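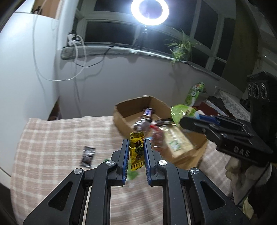
Magesa Assorted Sweets, the Big Mix: a review

I should say up front that I bought this with my own money, which my sister-in-law Mareike Hagedorn considers the saddest part. The Big Mix is sold by Magesa, an online candy shop whose whole business is putting other people's sweets into a box and charging you for the thrill of not knowing which ones. You pick a size, you tick whether you mind peanuts, and after that it's out of your hands. There is no list. There is a line on the order page that says "every box a surprise," and in my experience of mail order that sentence usually means somebody is clearing a shelf.

I got the middle size. It came to 30 dollars with shipping, and the shop says it's meant for "sharing," a word I'll come back to.

How it gets to you

Plain brown cardboard. No ribbon, no tissue, no card telling me I'm part of a journey. I liked that a lot. The last subscription box I had (Tiltlow, dried fruit, canceled with some difficulty) spent more effort on shredded paper than on apricots, and I was still finding the shreds in December, inside a shoe. The Magesa sweets just lie in the bottom of the box in a heap, as they would in a drawer, and you reach in.

The drawback of a plain box with no dividers is that everything shifts to one corner on the way. Mine arrived with all its weight on one side and made a sound like a small landslide when I turned it over. Nothing was crushed. One of the hard candies had cracked in two inside its wrapper, and I ate both halves, so call it a draw.

What you get

Our box was a real mixture, I'll give them that. There were Snickers, which are not a surprise to anyone, and then a good many things I couldn't name, some with Chinese characters on the wrapper and some in foil so shiny it was hard to read anything at all. If you want to know what you're eating before you eat it, you will need either the language or a friend. My friend is Hamisi Kombo, who doesn't read Chinese either but is willing to put anything in his mouth and report back.

We tipped most of it out on the kitchen table and went through it over one long evening, four adults and a pot of tea. I had meant to be methodical. I had a notepad. The notepad has the word "plum?" on it and a tea ring.

Here's what I can reconstruct.

The little yellow packets were the hit. Chewy, milky, a bit salty at the end, gone before I'd decided whether I liked them. Awuor Muli put two in her coat pocket when she thought I was pouring tea. I'd buy a bag of just those if Magesa would tell me what they're called, and I wrote to ask. The reply thanked me for my enthusiasm.

The dark purplish one split the table. I got prune and Subira Mollel got "church hall." It's sour first and then sweet for much longer than you want, and it sticks to the back teeth with real commitment. Subira had another one later, so I don't know how seriously to take her.

The red ones are hot. No warning on ours that any of us could read. Hamisi went quiet, drank my tea, and then his own.

The green one tastes green. I'm sorry, that's as far as I got. It might be melon. It might be the idea of apple that you find in dish soap. It wasn't bad and I'd eat it on a bus.
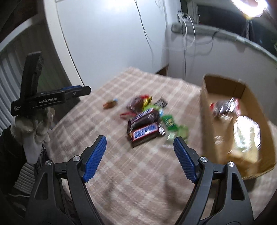

About the Snickers. I have gone back and forth on these. My first feeling was that I'd been had, because I can get a Snickers from the gas station without paying anybody to keep it a secret. But by the end of the evening, after the prune business and the hot one, people were drifting toward those bars with a look of relief. They do a job. They're the bread on the table. I still think a box sold on surprise should go easy on them, and if you get the smaller size I suspect you'd feel it more.

There's also a class of candy in here that I'd describe as filler: small hard things, mostly sugar, the sort that live in a bowl at the dentist's office. Ours sank to the bottom and stayed there. They're fine. I'm told children like them. I've been carrying one in my jacket for a week and feel no urge to open it.

The wrappers

They're a pleasure, and I didn't expect to be writing that. Spread across a tablecloth the whole lot looks like the floor after a very small parade, and I left it out until the next morning mostly for that reason. Opening them is another matter. The zigzag ends are supposed to tear and about half of them stretch. I ended up with scissors. Anyone with stiff hands will want scissors from the start, and a saucer for the wrappers, since those little torn-off corners get everywhere and stick to your sleeve.

None of it is recyclable where I live, as far as I can tell. That bothered me more on the second evening than on the first.

Sharing

The shop's idea of sharing is that the box goes in the middle and everyone helps themselves. In practice the good ones go in ten minutes and then you have four people politely stirring. If I did it again I'd deal them out like cards, face up, and let people trade. Awuor suggested this on the night and was ignored, and she was right, though she was also the one with the pocket.

Don't serve it after a big dinner. Don't serve it with wine either; we tried, with a perfectly decent red, and the sour ones turned it to vinegar. Plain black tea is what you want, and plenty of it.

Against the others

I've had two boxes like this before. Rallstead does one that's better looking, with a printed tasting sheet and a lid that closes with a magnet, and it costs a good deal more for what I'd swear was less candy. The sheet is useful, though. I missed it here. Magesa could print one on a half page and I'd have no complaints left except the price of shipping.

The other was from Clindau, and it was licorice. All of it. It was sold as a mix, and I suppose it was, of licorices. I still have some.

Small gripes

The website won't save your address. I typed mine in three times and on the third it decided I lived in Delaware.

Ticking "no peanuts" is an option, but it's a checkbox on a candy site and I wouldn't lean on it for a real allergy. With a box like this, where half the ingredient lists may be in a language you don't read, I'd just buy something else.

Best-before dates were printed on most of ours and rubbed off on a few. The ones I could make out had months to go.

There's a loyalty program. You get points. I have 198 of them and haven't found out what they're for.

Would I buy it again

Yes, once a year or so, for a night when people are coming over and I don't feel like baking. It's cheaper than a cake from the good bakery and it gives everyone something to argue about. I wouldn't send it as a gift to someone I didn't know well, because the plain box looks a bit like you cleaned out your car. For your own table it's fine.

Mareike, who wasn't there and disapproved of the whole thing, came by the next day and finished the purple ones standing up. She says they're damson. I've written it on the notepad next to "plum?" and left it there.

Four out of five. It would be four and a half with a tasting sheet.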